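Planning the Equipment for a Campus Delivery Robot

Group report, second-year project module
Hatsue Okabe and Sunee Siriwan

1. What we were asked to do

The module asks each group to plan a small robot that could do one useful job on the campus, and to write a purchase list that the department could order from. We chose a wheeled robot that carries post and small parcels across the main plaza. The department already owns a robot base with a front camera, so our budget covers what has to be added to it. The limit is £400 for each group, and anything left over goes back to the department.

We agreed early on that we would not pick any parts until we had seen camera pictures from the ground the robot would have to cross. Last year's group bought their sensors first and then found that two of them did not suit outdoor use.

2. The ground

Our route goes along the open paving between the buildings. Most of it is flat concrete. The difficult places are the joints between the slabs, the kerbs at the sides and the steps at one end.

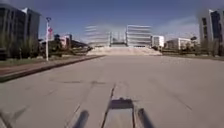

We decided that steps are outside the project. A base that climbs would cost many times our limit, and the porters' desk has agreed to meet the robot at ground level. This took the largest item off our first list and let us spend more on wheels and sensing.

The wheels on the base are hard plastic and narrow. We asked for prices from two suppliers. Jumar sells a set of four soft rubber wheels for £64. Kassab has a cheaper set at £38, slightly narrower but with the same hub. We put the Kassab wheels on the list. Hatsue measured the widest joint on our route and both sets can cross it.

3. Sensing

The camera on the base is good enough for finding the edge of the paving in daylight. It is less good at judging how far away a thin object is, and bicycles and scooters are left along the sides of the plaza all day.
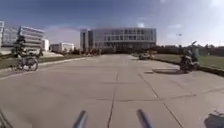 Paving near the lawn, with a motor scooter on the right and a bicycle on the left.

For this reason we want one short-range distance sensor facing forwards and one on each side. Nernida makes a suitable unit at £45, so three come to £135. We looked at a spinning laser scanner from Brusano as well. It would do the job of all three, but it costs £310 and would leave nothing for a spare battery.

4. Power

The battery that came with the base lasts for around 2 hours of driving. A delivery round is much shorter than that, but there would be several in a day and charging is slow. We have listed one spare battery at £92 and a second charger at £27.

5. Other people on the route
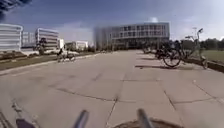 Safety items were the part of the budget we had underestimated. Our first list had only a stop button. After looking at the camera pictures again we added a flashing light and a small buzzer. People ride across the plaza as well as along it, like the cyclist on the left, and a low robot is easy to miss from a saddle. The stop button, light and buzzer together cost £41.

6. Purchase list

Wheels, set of four (Kassab): £38
Distance sensors, three (Nernida): £135
Spare battery: £92
Second charger: £27
Stop button, light and buzzer: £41
Cable, fixings and a weatherproof box: £33
Total: £366

This leaves £34. We suggest keeping it for delivery charges, which neither of the wheel suppliers included in their prices.

7. Order of buying

The sensors have the longest wait, so they should be ordered first, in September. The wheels and safety items can follow once the sensors have been tested on the bench. The battery should be bought last, in case the added parts draw more power than we have worked out and a larger one is needed.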